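From: Loïc Pons
To: ops-tech list
Date: Wednesday, June 8, 2022
Subject: Re: [ops-tech] Amadi: wheel 2 friction and the July maneuver

Gilles, all,

Answers to the wheel question are under your text. The telemetry plots are on the Rarkdale server in the usual directory, sampled at 2 seconds.

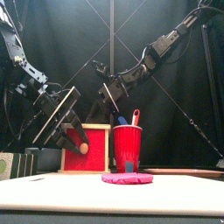
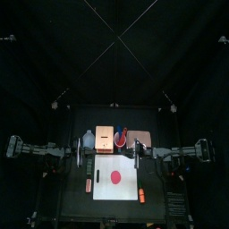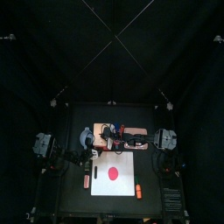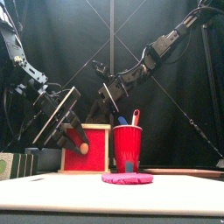

On Monday Gilles Lacroix wrote:

> Wheel 2 shows higher drag torque than the other wheels
> since the last momentum dump. The motor current is up in
> both directions of rotation, so I doubt it is a sensor
> offset. Before we freeze the July plan I would like to know:
> do we go ahead with wheel 2 in the loop, or fly the burn on
> the remaining three? Also, is the Pamix model still valid
> at this temperature? The last correlation was done before
> the eclipse season.
>
> Gilles

First, the drag. I went through the last 21 days of housekeeping data. The increase is real, but it is confined to low speed. Above 2000 rpm wheel 2 tracks the others and the current is normal. Below that, the torque rises and falls over several hours, which to me looks like uneven lubricant in the bearing. I see no sign of cage instability — the current noise is flat and the temperature at the bearing housing has not moved.

Second, the model. Pamix uses a single viscous term, so it will underestimate drag at low speed whatever the temperature. For the burn this does not matter much, as the wheels will be biased well above the affected range. For the slews before and after it does matter, and I would not trust the predicted settling time there. Willamthorpe has a version with a speed-dependent term. I have asked them for the coefficients.

Third, the configuration. My preference is to keep wheel 2 in the loop. Three wheels can hold attitude during the burn, but the margin on the yaw axis gets thin if thruster misalignment is near its upper limit. Dropping a wheel also means loading a new steering matrix, and the one on board has not been exercised since commissioning.

What I propose before the plan is frozen:

- Run wheel 2 at high speed for 7 orbits, both directions, then repeat the coast-down test.
- Raise the bias speed on all four wheels so that none crosses zero during the slews.
- Keep the three-wheel matrix in the command stack, disabled, with a ground-only enable.

The coast-down needs a quiet period with no payload pointing. Gilles, can you check with planning whether they can give up a night pass for it? If the drag at low speed has not changed after the run-in, I will redo the momentum budget and post it to the list.

Loïc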